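Notebook, hand-held gripper, Bronum bench
2023-01-14

Fingers and wrist camera check before the next block of recording. Last full service was after the Uken runs, and the log for that one is thin, so more is written down this time.

State on pickup: jaw opens and closes, no grinding. Closing felt slower in the last third of travel than I remember. Camera stream comes up on the first try. Clock offset between camera and jaw encoder was still the value from the old cable, which is wrong for the new one. Fixed in the config, see below.

Mechanical

Backed the jaw off to full open and checked each finger for play by hand. Left finger solid. Right finger had a little rock at the root, fore and aft only. Took the two root screws out, cleaned the threads, put them back with medium threadlocker and let it sit before loading. Rock is gone. Whoever assembled this set used no threadlocker on the right side at all, and the left side has plenty. Worth checking on the Ekenis set too, which was built from the same kit.

Slow closing came from the slide. Old grease had picked up carpet fiber and gone to paste. Wiped with a lint-free cloth and alcohol, ran the jaw full stroke dry, wiped again, then a thin film of the light grease. Do not use the white tub on the shelf. It is for the rail carriages and is too stiff for a slide this small. Closing now feels even over the full stroke.

Spring on the trigger side left alone. It is within what we accept and the last replacement went in fairly recently.

Camera view with the jaw at full open, held over the white tabletop:

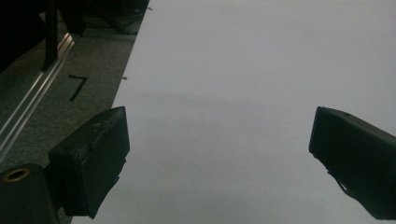
I want the fingers to come back to the same place in the view every time the jaw is fully open, to the extent that the mount allows. If they drift between sessions, the width estimate drifts with them and the error is hard to find afterward. The encoder will still read full open, so the log looks clean. The only cheap way to catch it is to keep a view from each service and lay the new one over the old one.

Did that against the view from the Uken service. Left finger agrees. Right finger was off before the root screws were done and agrees now, as far as I can judge by eye. Have not run the overlay script on it. The script expects the old file naming and will need a small edit first.

Pads: surface of the left one shows scuffing. Still serviceable. The strip at the lower inner edge of the right finger looks a little frayed. Pressed it down and left it. It should be trimmed and re-bonded before any thin-object work, since a loose edge there can catch on paper or film and the grasp will look better than it is. For blocks and cups it makes no difference.

The brass-colored ring by the left finger is easy to overtighten into. Hand tight plus a slight turn, no more. The body around it is printed and a pulled insert means a new body.

Electrical and config

Encoder cable reseated at both ends. Strain relief at the grip had slipped back along the cable, so pulling on the cable was pulling on the connector. Moved it up and put a second tie behind it.

Encoder zero redone with the jaw held closed on itself, no shim. Then full open, then closed again. Count at full open came back the same for 8 strokes in a row, which is good enough. Before the slide was cleaned it was landing 3 counts short on some strokes, so part of what we had put down to the encoder was grease.

Camera settings as follows. Exposure fixed, gain fixed, white balance fixed. Auto white balance had been left on, and over a big white surface it hunts and then pulls everything to blue. The fixed value still gives a cool cast on the tabletop under these lights. I would take a steady cast over a moving one. Exposure is on the low side on purpose, to keep the tabletop from clipping. The cost is that anything black on the far side of the rail goes to silhouette.

Offset between camera and encoder: set to 178 in the config, same units as before. Checked by snapping the jaw shut over the white surface and comparing the last moving video sample to the last moving encoder sample. They line up. The old value is kept in a comment above the line. Leave the comment in, it is needed to reprocess the Triệu data.

Disk was fuller than it should be. Cleared the test captures from the last service after confirming they had been copied. Left the calibration folder untouched.

Placement

The tape mark on the carpet shaped like a 7 is the reference for the tabletop. Tabletop edge goes parallel to the aluminum rail with the strip of carpet left between them. Do not push the edge up against the rail to gain room, as the rail takes knocks and passes them on. If the tape starts to lift, replace it in the same shape and on the same spot, and write down that it was replaced.

Cables by the stands near the top end of the table should be kept off the walking side. One is long enough to reach the tabletop edge if it gets kicked.

Dark speck just at the left edge of the white surface shows up in the camera view. Useful as a rough landmark when comparing views, but it may be debris, so do not build anything on it. Wipe the surface before recording and use the table edge and the tape for alignment.

Second view, jaw open again over what looks like the same surface, for the overlay:

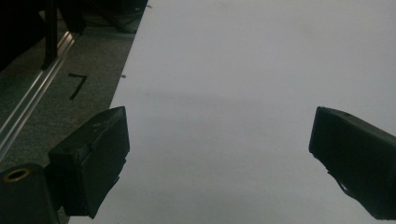

Open items

Re-bond the strip on the right finger. Needs the fine tip for the adhesive bottle, on order with the February parts.

Check threadlocker on the Ekenis set, both fingers.

Edit the overlay script for the new file names and run it on the two latest views.

Run 100 strokes with logging on and look for missed counts now that the slide is clean. If the count at full open moves at all, look at the cable again before touching the encoder.

Spare body for the gripper: we have the print files but no printed part. Print one and fit the brass inserts ahead of time — it takes an evening if the first one comes out crooked.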